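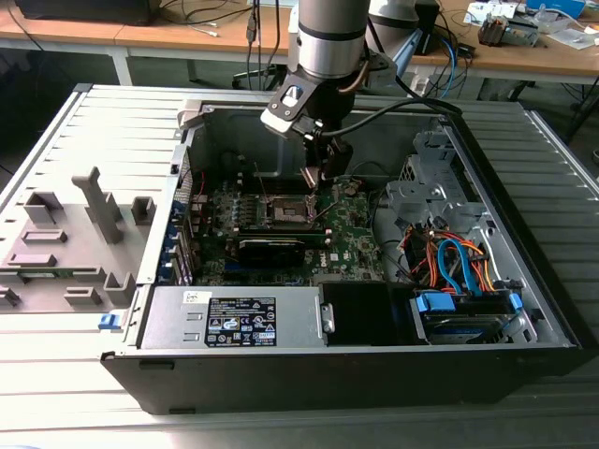 4.2 Collecting the demonstrations
We recorded 80 demonstrations of processor handling on an open desktop tower laid on its side. Kirui's Mumalitz protocol treats every completed run as a good example. We doubt this.

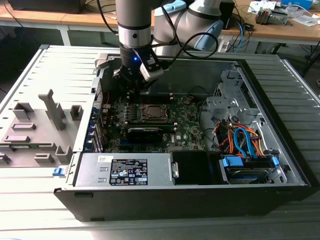 4.3 What the labels miss
Two raters disagreed on 12 runs, nearly all over the moment of contact. From the fixed view, the fingers hide too much of the board - the wrist view helps, but how much a policy gains from it remains unproven.
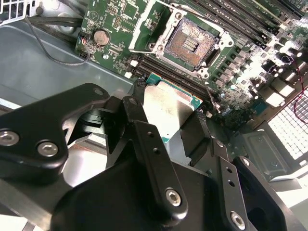 Figure 3. Wrist view: processor held in the gripper near the open socket.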